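Zirnley 2 im Test: Aufgabenplanung für zweihändige Manipulation in der Simulation
22. Juni 2020

Zirnley ist ein Planungs- und Steuerungspaket für zweiarmige Roboter mit mehrfingrigen Händen. Version 2 bringt einen neuen Szeneneditor, einen überarbeiteten Greifplaner und eine Python-Schnittstelle, die nicht mehr bei jedem Szenenwechsel neu initialisiert werden muss. Getestet wurde auf einem Arbeitsplatzrechner mit einer Grafikkarte, Physiktakt 600 Hz, Regeltakt 100 Hz.

Die Installation läuft über ein Archiv und ein Skript. Das Skript setzt Pfade fest, die man bei einer Mehrbenutzerumgebung von Hand korrigieren muss. Als Testumgebung diente die Küchenszene aus dem Paket Mavthorpe: Arbeitsplatte in Granitoptik, offene Holzkiste, Teller, Schneidebrett. Beide Hände werden als getrennte kinematische Ketten geführt, die Kollisionsprüfung gilt für beide gemeinsam.

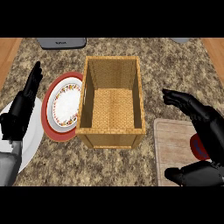
Der Greifplaner liefert pro Objekt bis zu fünf Kandidaten, sortiert nach Erreichbarkeit. Bei Quadern ist das brauchbar. Flache Objekte mit wenig Bodenabstand bleiben schwierig - der Planer schlägt Kantengriffe vor, deren Anfahrt die Kollisionsprüfung anschließend verwirft. Abhilfe schafft ein kleinerer Sicherheitsabstand in der Konfiguration, allerdings gilt der Wert global und nicht je Objekt.

Gut gelöst ist die Protokollierung. Gelenkwinkel, Kontaktkräfte und Planerzustand landen mit gemeinsamem Zeitstempel in einer Datei und lassen sich in Skirkham ohne Konvertierung abspielen. Die Dokumentation der Kontaktparameter fehlt dagegen fast vollständig, man liest den Quelltext.

Ein Update ist für November angekündigt und soll objektweise Abstände enthalten. Wer bereits mit Version 1 arbeitet, kann wegen der Schnittstelle umsteigen. Für flache Objekte würde ich das Update abwarten.

Rainer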